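Ekine: receitas de pão caseiro em arquivos de texto

Oi! Comecei esta coleção em agosto, quando o meu caderno de receitas já estava mais manteiga do que papel. São 814 receitas, uma por arquivo, todas em português (com uns nomes de farinha que deixei no original, porque traduzir só atrapalhava).

Cada arquivo traz título, ingredientes em gramas, tempo de forno e um campo "notas", onde eu reclamo à vontade. Se a hidratação passa de 90%, tem a etiqueta "massa mole" — e aí boa sorte com as mãos!

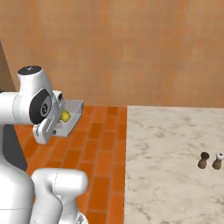 Bandeja branca rasa, de bordas finas.

O que falta: as receitas de centeio da pasta Okemier ainda estão em xícaras, vou convertendo aos poucos. Também achei 15 duplicadas e não decidi quais ficam.

Pode copiar, mudar e imprimir tudo. Se for republicar, cita o nome da coleção, por favor. Erros de medida, manda que eu corrijo (fermento principalmente!).

Última revisão: 2014-04-11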